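Shared kitchen check, Brirkach House, second floor

Filled in by me (Wing-sze) on Sunday, October 11, 2026, with a coffee in one hand and the clipboard in the other. The tick boxes never leave enough room, so I've typed it all up with my comments, and Satish can shout at me if it's too long. Same order as the paper sheet. OK means OK, FIX means somebody has to do something, WATCH means I'm going to be nosy about it next time.

1. Floor and walkways
Result: OK

Dry, swept, no bags in the way. The mat by the sink has stopped curling up at the corner now it's been turned round (thank you Hok-lam, I know that was you). The back door opens all the way without hitting the recycling. Last time it only opened halfway and I had to go out sideways like a crab.

2. Fire door and exit signs
Result: FIX

The door closes by itself, but it doesn't click shut unless you lean on it. I tried it lots of times, from wide open and from barely open, and it stuck every time at the latch. Please don't wedge it in the meantime! I found a folded pizza menu under it on Friday and I've put it in the bin. Chin-lung is ringing the landlord's people about the closer. Exit sign is lit, and the arrow points the right way.

3. Extinguisher and fire blanket
Result: OK

Extinguisher on its hook, pin in, needle in the green, service label in date. Fire blanket is where it should be, with both tapes hanging down so you can grab them. Somebody had hung a tea towel over the blanket box and I've moved it to the rail. If you can't see the box you won't think of it when the pan goes up.

4. Kettle, toaster and microwave
Result: WATCH

Kettle lead is fine and the lid shuts properly. I emptied the crumb tray on the toaster, and I'd like it noted that this was a two-bin-bag sort of job in spirit if not in fact. Microwave door seal looks good, turntable goes round, no scorch marks inside. The watch is for the toaster plug, which feels a touch loose in the left-hand socket. It's fine in the right-hand one, so please use that one until I've had it looked at.

5. Mugs, glasses and plates
Result: FIX (small)

I go through the whole cupboard for this, and it's my favourite bit. Run a finger round each rim, look for hairline cracks, then give the handle a gentle wiggle. Any movement at all and it goes. A handle that lets go when the mug's full of tea is how Chun-hung got his scald back in August, and he was very brave about it but I don't want another one in the accident book.

Two chipped glasses have gone, wrapped in newspaper, in the outside bin and NOT the recycling. One soup bowl had a crack right across the base, so that's gone too. The pink mugs are the ones I like best for the kettle corner, with that wide flat handle you can get a proper hold of.

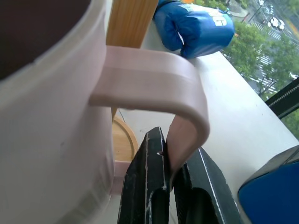
6. Hot water and sink
Result: OK

Hot tap runs hot, cold tap runs cold, and neither drips. The "very hot water" sticker has peeled again, so I've put up a new one from the drawer. Plughole clear. The sponge was horrible and is no longer with us.

7. Fridge
Result: FIX

Thermometer says 2, and I'd rather it were a bit higher because the lettuce is freezing at the back. I've nudged the dial down one notch. Everything without a name on it goes on Tuesday evening, and that includes the tub of something orange on the middle shelf. Door seal wiped, bottom drawer wiped, and I've written "raw meat down here" on the drawer again in bigger letters.

8. Cleaning cupboard
Result: OK

Locked, key on the high hook. All bottles have their own labels and nothing's been poured into a drinks bottle. The Ganditz descaler is nearly finished, so I've added it to the shopping list. Gloves in medium only. Can we get some large ones for Satish, please, he splits them.

9. First aid box
Result: WATCH

Plasters, burn gel, eye wash and bandages all there and in date. The blue plasters are going down fast and hardly anyone's writing in the book. If you take a plaster, write it down, even for a paper cut! It takes 20 seconds.

Still open after this check: the fire door (Chin-lung), the toaster socket (me), the fridge clear-out on Tuesday evening (Hok-lam has said yes), large gloves and descaler on the next order. Paper copy is in the red folder by the door.

Wing-sze Cheung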